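工单 1458:月度对账单导出后金额列错位,部分行丢失

状态:已解决
优先级:中
产品:Clanar 账务模块
提交人:Josée Zacharias(Irnstead 财务部)
处理人:Trevor Hiebert
抄送:Bořivoj Šimko、Duyên Ngô

问题描述

四月的供应商对账单从 Clanar 导出为 CSV 以后,用表格软件打开,从第 68 行开始金额列整体向右移了一列。原来的“币种”列里出现了金额,“金额”列里出现了税码。另外,系统界面上显示本月共 688 条记录,打开文件后只有 674 行,少了 14 行。

三月的文件用同样的步骤导出,没有问题。我重新导出过两次,换过一台电脑,结果一样。对账单要发给 Bustos 的会计核对,目前先压着没发。

复现步骤

登录 Clanar,进入“应付账款”,选择“月度对账”。
期间选四月,供应商选“全部”,格式选 CSV,分隔符保持默认。
点“导出”,下载文件。
双击文件,用表格软件打开。
拉到第 68 行,查看 F 列和 G 列。

期望结果:688 行数据,每行 11 列。
实际结果:674 行数据,从第 68 行起列数不一致,有的行 11 列,有的行 12 列。

处理记录

09:12 Trevor Hiebert
已收到。请 Josée 上传原始文件,下载后不要打开再保存,直接传。表格软件保存时会改写引号和日期格式,改过的文件看不出原来的问题。同时请说明导出时界面语言是哪一种。

09:40 Josée Zacharias
原始文件已上传。界面语言是法语。三月导出时也是法语,没有改过。

10:05 Trevor Hiebert
用文本编辑器看了原始文件。第 67 行及以前正常。第 68 行的供应商名称字段里有一个逗号,字段两边没有引号,所以表格软件把一个名称拆成了两列。后面的错位行都是同一个情况,供应商都是 Cumetti,名称里带逗号。没有逗号的行其实没有错位,只是和错位的行混在一起,看上去像是整体移动了。

按规则,字段里含有分隔符时,导出程序应当自动加引号。这一点我需要查导出模块的设置。

10:31 Trevor Hiebert
查到了。“高级导出选项”里有一项“文本限定符”,可选“双引号”“单引号”“无”。Irnstead 账套当前的值是“无”。三月的操作日志里这一项是“双引号”。请 Josée 确认有没有人改过。

10:48 Josée Zacharias
我没有改过。我问了 Harvey Girard,他四月初给仓库那边做过一次导出,对方的旧程序不认引号,他把这一项关掉了。他以为只对他自己的那次导出有效。

10:55 Trevor Hiebert
这一项是账套级别的设置,改了以后所有用户都受影响。界面上没有写明,我会另外提一条建议。请先把“文本限定符”改回“双引号”,重新导出,再看行数。
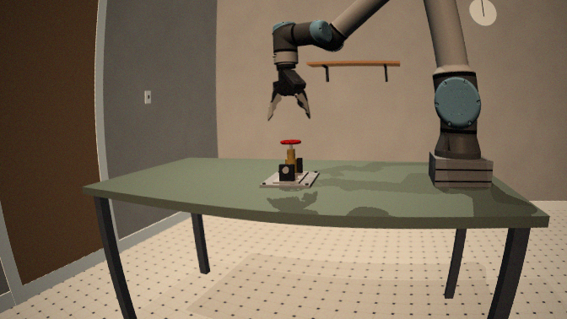 11:20 Josée Zacharias
已改回。重新导出后列对齐了,每行都是 11 列。但是行数还是 674,少的 14 行没有回来。

11:26 Trevor Hiebert
那么行数是另一个原因,不能和列错位算成同一个问题。请把新导出的文件也传上来,再截取系统里的记录编号列表。编号列表可以在“月度对账”页面右上角“复制编号”处得到,粘贴到文本文件里即可。

11:52 Josée Zacharias
两个文件已上传。

13:15 Trevor Hiebert
我把编号列表和导出文件的编号列各自排序后做了比对。编号列表是 688 个,没有重复。用文本编辑器数新文件,除表头外有 688 个编号,也没有重复。也就是说 14 条记录都在文件里,是表格软件打开时没有单独成行。

接着看这 14 条记录的位置。它们前面一条记录的“备注”字段都以一个双引号开头,例如:

"见附件

备注里的双引号没有成对。导出程序在字段两边加了引号,但没有把字段内部的引号写成两个。表格软件读到这里,会认为字段还没有结束,把换行和下一条记录的内容一起读进备注。

13:22 Josée Zacharias
明白了。我在表格里点开了其中一条备注,里面确实有下一行的全部内容。不过早上没有限定符的时候,行数也是少 14 行,这是同一个原因吗?

13:34 Trevor Hiebert
是。限定符设为“无”时,程序不加引号,但备注本身以双引号开头,表格软件仍然把它当作字段的开始,一直读到下一个引号为止。这 14 条备注后面的那条记录,备注里都有一个收尾的引号,所以每次正好吞掉一行。两种设置下结果相同,原因是备注内容,和限定符无关。

请问这些备注是手工录入的,还是导入的?

13:50 Josée Zacharias
是从 Bustos 发来的文件里导入的。他们四月换了模板,一段备注会跨两条发票行,开头一个引号在第一行,结尾一个引号在第二行。以前的模板没有备注列。

14:10 Bořivoj Šimko
我是导出模块的维护人。看过 Trevor 的分析,结论正确。字段内部的双引号应当写成两个双引号,目前的版本只在“描述”字段做了这一步,“备注”字段没有做。这是程序缺陷,已登记,修正会放进下一个补丁。限定符设为“无”时仍然会有问题,那种设置下没有可靠的办法保留引号,补丁会在界面上加一条提示。

补丁发布前有两种临时办法。

办法一:导出时把格式改为“制表符分隔”,并勾选“移除字段内引号”。备注里的引号会丢掉,其他内容不变。
办法二:直接导出为电子表格格式。这种格式不使用引号和分隔符,不受影响,但是文件比较大,导出时间也长一些。

如果收件方没有格式要求,建议用办法二。

14:28 Josée Zacharias
Bustos 的会计要求 CSV 或者制表符分隔的文本,不收电子表格格式。我用办法一试一下。

14:45 Josée Zacharias
办法一导出成功。688 行,每行 11 列。抽查了 Cumetti 的几条记录,名称里的逗号都在,没有拆开。金额合计与系统界面一致。

还有一个小问题:法语的重音字符在表格软件里显示成乱码,比如“é”变成两个符号。早上的 CSV 没有这个现象。

14:58 Trevor Hiebert
制表符分隔的文件默认编码是 UTF-8,不带文件头标记,双击打开时表格软件会按本机编码去读。不要双击打开,按下面的步骤导入:

新建一个空白工作簿。
在“数据”菜单里选“从文本”。
选中导出的文件,编码选 UTF-8,分隔符选制表符。
供应商编号和发票号两列的类型选“文本”,否则开头的零会被去掉。
完成导入。

文件本身没有损坏,可以直接发给对方,只要在邮件里注明编码。

15:16 Josée Zacharias
按步骤导入后显示正常,发票号开头的零也保留了。文件已发给 Bustos,邮件里写了编码和分隔符。

15:20 Duyên Ngô
补充一点权限方面的情况。“高级导出选项”目前对所有有导出权限的用户开放。我已经在 Irnstead 账套里把修改权限限制到管理员角色,普通用户只能查看。Harvey 那边如果还需要不带引号的文件,可以另建一个导出模板,模板里的设置只对该模板有效,不会影响账套默认值。建立模板的入口在“系统设置”下的“导出模板”,新建后把模板分配给对应的用户组。

15:41 Harvey Girard
模板已建好,名称是“仓库旧程序用”,试导出一次,对方可以读取。默认设置我没有再动。

15:50 Trevor Hiebert
谢谢。Josée,请等 Bustos 确认收到并能读取后回复一声,我再关闭工单。

16:35 Josée Zacharias
对方已回复,文件可以读取,总额核对无误。他们也会在下一版模板里把跨行备注改成每行单独填写。可以关闭。

解决方案摘要

列错位:账套级设置“文本限定符”被改为“无”,供应商名称中的逗号被当作分隔符。已改回“双引号”,修改权限已限制到管理员。
行数减少:备注字段内的双引号没有转义,打开文件时相邻两条记录被合并。属于程序缺陷,等待补丁。补丁前使用制表符分隔,并勾选“移除字段内引号”。
乱码:打开方式问题,通过“从文本”导入并指定 UTF-8。

后续事项

Bořivoj Šimko:备注字段引号转义,限定符为“无”时的界面提示。
Trevor Hiebert:提交建议,在“高级导出选项”页面注明设置的作用范围。
Duyên Ngô:检查其他账套的“文本限定符”当前值,发现为“无”的,先联系该账套管理员,确认后再改。

16:42 工单由 Trevor Hiebert 关闭。如补丁安装后仍有同样现象,请在本工单下回复,系统会自动重新打开。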